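Household consumables

Household consumables are goods bought for the home that are used up in ordinary service and then replaced. The term covers sprays, adhesives, cleaning liquids, polishes and similar products, and excludes tools, furniture and appliances. Most are sold in small containers meant to be kept within reach.

A blue spray can with a navy cap (first picture) and a white glue stick with a dark navy label (second picture).

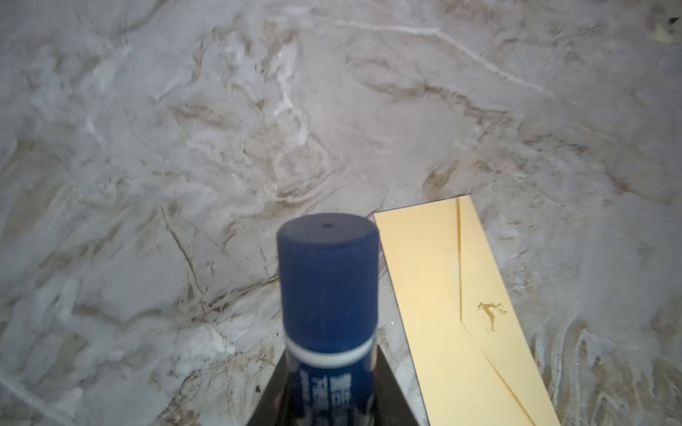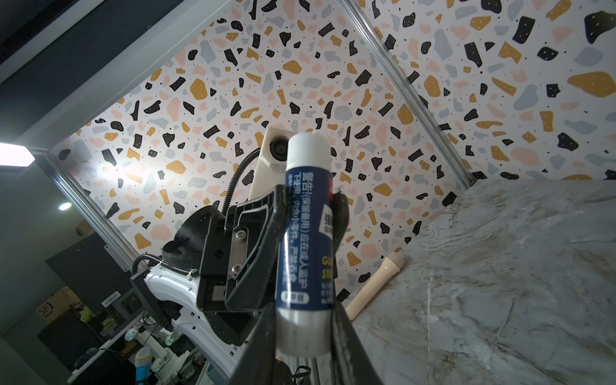
Two forms of container: aerosol spray can and capped glue stick. The glue stick's label carries a printed warning in Chinese.

Containers

The aerosol can holds its contents under pressure and releases them through a valve. Sizes of 300 and 500 milliliters are common in household use. Stick containers hold a solid or semi-solid product - most often paper glue - in a plastic tube with a push-on cap. Glue sticks of 10 grams are usual for school and desk work.

Storage

Aerosol cans are stored upright, away from stoves, heaters and direct sunlight. Glue sticks dry out when left uncapped and are kept closed between uses. In her household manual, Ingeborg Oltmanns recommends separate shelves for pressurized containers and paper supplies, with labels facing outward. The Berge system, named for the district where it was first taught, instead groups goods by room.

Disposal

Rules differ by locality. In Grilbridge, empty aerosol cans are collected with scrap metal, while cans that still hold product are taken to the depot on Tosach Road, which accepts up to five per visit. Glue stick tubes go with general waste.

See also: Adhesive; Home storage; Product labeling

Last revised 25/04/2021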